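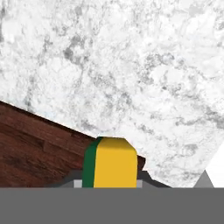 Zisto Two-Finger Gripper – Demonstration Station and Open Day

Print this page
E-mail this page

Product summary

The Zisto is an electric parallel gripper with two angled fingers and replaceable fingertip pads. It is supplied by Skistine for light pick-and-place work and for classroom and laboratory cells. The same gripper model is included in the Skistine simulation package, so a task can be tried on screen before the hardware is ordered.

The rendered view at the top of this page is from the block task used at our open days. The dark gray fingers stand on either side of a yellow-and-green block, with the light gray pads close to its sides. The wide gray band along the bottom is the gripper body. Marble and wood textures are used for the surroundings so that the vision software has patterned surfaces to deal with as well as plain ones.

Open day

The next open day is on 21 Oct 2025 at the Ullulholm showroom. The block task runs in simulation on the large display and on a Zisto unit in the adjoining cell. Visitors may operate both. Each session lasts 60 minutes and is limited to 6 visitors per station.

Order of the session:

1. Safety briefing and issue of eye protection.
2. Simulated block task, run by Skistine staff.
3. Simulated block task, run by visitors from the operator console.
4. Hardware demonstration in the cell, including a pad change.
5. Questions on mounting, wiring and software.

Visitors who want to try a part of their own should send a drawing or a 3D model before the visit. Parts brought on the day without notice can be looked at but will not be run. Sharp, oily or leaking parts are not accepted in the showroom.

What the block task shows

The operator brings the gripper to the block, lines up the fingers and closes them. The view is taken from the gripper side, looking out past the fingers. Alignment is judged from the position of the pads relative to the two sides of the block. This is harder than it looks when the base of the part is hidden behind the gripper body, and new operators tend to stop short.

Closing speed and grip force are set separately on the console. For the first run both are left at the low setting. The console stores the last 5 runs, and these can be played back next to each other – useful for comparing a manual approach with a programmed one.

Gripper and accessories

Order number 909 covers the gripper, one pair of fingers, one pair of standard pads and the connecting cable. The mounting plate is ordered separately, as it depends on the arm. Pads are a wear part and are sold in pairs. Do not mix old and new pads on the same gripper.

The Mägi controller is required for hardware operation. It is not needed for the simulation package, which runs on an ordinary desktop computer. Settings saved in simulation can be loaded into the controller, but grip force must be checked again on the real part before the first full-speed run.

Booking

Places are booked through the Skistine sales desk. State the station wanted, the number of visitors and the make of arm in use at your site. Remaining places in October are listed at the showroom entrance and on the booking form.

Print this page
E-mail this page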